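The Laundry Is Still Yours
Opinion
Sunday, April 11, 2021
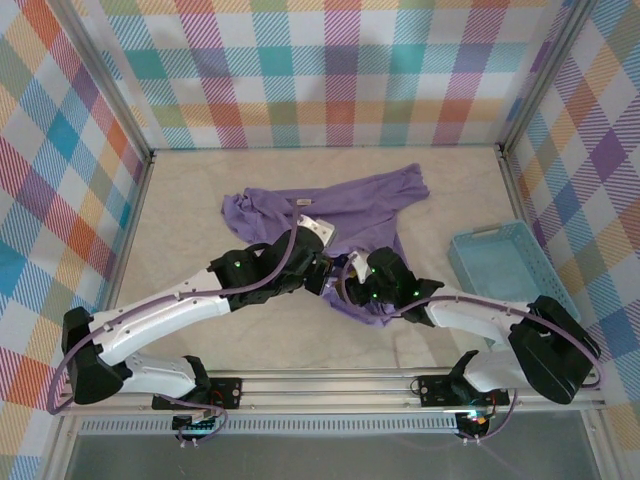

Two robot arms at work on a purple garment, with a basket to the right.

I have been reading about the robot that will do my laundry since I was in grade school. I am now old enough to have ruined a good number of sweaters on my own, and the robot has not come. Every December a company shows a short video of a machine folding a shirt, and every January I am still standing over the dryer.

My view is that household machines are further off than the videos suggest, and that laundry is the chore to watch if you want to know how far.

Look at what a shirt does when you drop it. It lands in a heap, and it never lands in the same heap twice. The sleeves end up under the body. The neck hole closes. A person picks it up by whatever is on top, gives it a shake, and has found the shoulders before thinking about it. A machine has to work out which part of the heap is which, and once it pulls on a corner the heap changes and it has to work it out again. A sewn-in label helps, if it happens to be showing. Half the time it won't be.

Compare that with a box. A box has the same six sides after you pick it up as before. That is why the warehouse outside Grerkham, where I worked for two years, could put in a Nineck palletizing line and have it earning its keep by the end of the first quarter. On its best shift while I was there it stacked 2904 cartons. It did not get tired or take a lunch break. But the returns bench, where clothes came back in torn plastic bags, was still staffed by people when I left. Management had looked at automating it and bought more chairs.

I don't say this to run down the people building these things. Two arms working one piece of cloth is a hard problem, and I'm glad somebody is on it. Each hand has to know where the other one is. They have to pull against each other enough to flatten the fabric and stop before they stretch it. My own hands took years to learn that, and I can't explain to you how they do it.

What I object to is the way the results get reported. A figure like 70 percent sounds close to finished. In my house it would mean that three shirts out of every ten come out wrong, and I would have to check all ten to find the three. That is more work than folding them. A dishwasher that cleaned seven plates out of ten would go back to the store.

Then there is time. When a video says it is sped up, believe it and do the math. At 9 minutes a shirt, a family's weekly load runs well into the night. People answer that the machine can work while you sleep, and that's fair. It is also fair to ask where it would stand. I live in an apartment with 1446 square feet, which is more than many people have, and I can't tell you which part of it I would give up for a pair of arms and a table.

The machines that did make it into our homes got there by changing the job. The washing machine doesn't scrub a shirt on a board the way my grandmother did. It has a drum and it throws the water around. The robot vacuum doesn't push a broom. I suspect that whatever finally handles laundry will look less like a pair of hands than people expect, or that clothes themselves will change to suit it. The Cimanen folding cabinet tried something of the kind and wanted you to clip each shirt in by hand first, which was the part I wanted to be rid of.

On the shop floor I expect it sooner. A hotel laundry has thousands of towels, all one size, and a room to put the equipment in. The Manzano plant across the river already feeds its flat sheets by machine. Towels will follow, then maybe pillowcases. A basket of mixed clothes from a family with two kids is at the far end of that road.

I would buy one if it worked. I'd pay what I paid for my car. Until then there is a load in the dryer, and it has been in there since Friday.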